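Skilden Hand-Held Gripper Practice Guide and Wall Card Set
Good practice for rooms where people teach robots by hand

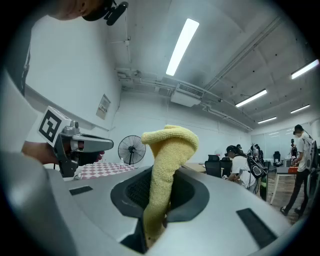
What you get

The set is a spiral-bound guide that lies flat on a desk, a pack of 12 wall cards printed on wipe-clean stock, and a pad of session sheets with enough pages to see a small team through to March if you start now. Everything is in plain English, in type large enough to read while you're standing up with your hands full, which was the one thing our early readers asked for again and again (and quite right too!).

Order code: 2475
Binding: spiral, card cover
Wall cards: 12, punched at both top corners
Session sheets: one pad, tear-off
Language: English

Who it's for

We wrote it for the people who run hand-held gripper sessions day in, day out, and for the people who have to answer for those sessions afterwards. You may have a couple of desks and a borrowed corner, or you may have a long room with several operators on their feet at once, some in headsets and some with equipment on their backs, all getting on with their own work within a few steps of one another. The guide was written with the second sort of room in mind, but a good half of it will do just as well in the first.

It doesn't replace the formal safety standards that apply to robot arms and cells, and it won't tell you whether your machinery meets them. If you have powered arms in the same room you'll still need your own risk assessment and somebody qualified to sign it. What we've tried to do is fill in the everyday part, the bit between the standard on the shelf and the person picking up a cloth at ten past nine on a wet morning.

A look at the chapters

The room. Walkways, desks, chairs that get left out, and where a person with a pack on their back needs more turning space than they think. There is a floor plan to copy, with walking routes kept apart from working spots, and a short section on fans, because a stream of air over a table of light fabric will move the fabric between one attempt and the next. We ask teams to note on the session sheet whether a fan was running. It takes a second and it has saved us a good deal of head-scratching.

The operator. Headset fit, strap checks, sleeves, hair, rings and long cords. How to put on a shoulder-mounted or back-mounted unit with a second person helping, and how to take it off again, where most of the knocks and bumps come from in our experience. Breaks are covered here too. We suggest the headset comes right off at each break and isn't simply pushed up on the forehead.

The tool. Daily checks for the housing, the fingers and the pads, and a weekly look at fixings. There is a full page on cube markers: keep the printed faces clean, don't write on them, don't carry the gripper by them, and replace any marker with a scuffed corner before the session starts. If a marker has been knocked, the tool goes back through the alignment check, however small the knock.

Soft items. This is the chapter people write to us about. Microfibre cloths, tea towels, socks, bags and so on don't behave like boxes, and a cloth that has been bunched and twisted will keep some of that shape when you next lay it out. The guide sets out three ways of resetting a cloth between attempts and asks you to choose one and stay with it for the whole session. It also covers checking for loose threads, and keeping fabric away from any opening or moving part it could be drawn into. Stop, release, then clear by hand: that order is on Wall Card 4, in the biggest letters we could fit.

Two tools at one table. Who moves first, what to say aloud, and how to hand over an item without the markers clashing. The spoken calls are very simple ("mine", "yours", "hold") and teams tend to feel a bit silly using them for the first hour or so. Do persevere.

People in view. Anyone who may be recorded should know it before they walk in. There's a notice to put at the door, a form of words for visitors, and a page on what to do with a recording when somebody asks to be taken out of it.

Keeping records. How to fill in the session sheet, what counts as a spoiled attempt, and why spoiled attempts should be marked and kept. The sample log in the back runs to 361 entries from our own practice room at Drodska, with the muddles left in so you can see how they were written up.

How it came about

Skilden has been printing workshop cards since 1982, mostly for joiners and small engineering firms, and robots were a long way from our minds for most of that time. Tsegereda Yilma changed that. She came to us from Keogh with a ring binder of her own notes on gripper sessions, half typed and half in pencil, and asked whether we could make them into something that would survive being leaned on, dripped on and carried about. We could, and over several drafts we did, with Tsegereda sitting in on sessions and crossing out any line she heard an operator read twice.

She still edits the guide. This printing has a longer chapter on soft items and a new Wall Card 9 on shared walkways. Page last revised Sunday, January 19, 2020.

Using the wall cards

Hang them at eye height near the spot where each job is done. Cards 1 to 3 belong by the door, 4 to 8 by the working tables, 9 on the longest clear wall, and the last three wherever you charge and store the tools. Warm water and a drop of washing-up liquid will clean them. Please don't laminate them, as the shine makes them hard to read under strip lights.

Ordering and delivery

Orders go out from our Grasville store on weekdays. If you'd like extra session pads they can be bought on their own, and owners of the earlier printing can ask for Card 9 and the new soft items chapter as a supplement, with our compliments. Returns are fine so long as the cards haven't been punched or written on.

Goes well with

Skilden Marker Care Card
Skilden Door Notice, Recording in Progress
Skilden Session Sheets, spare pad
Skilden Card Hooks, pack of 12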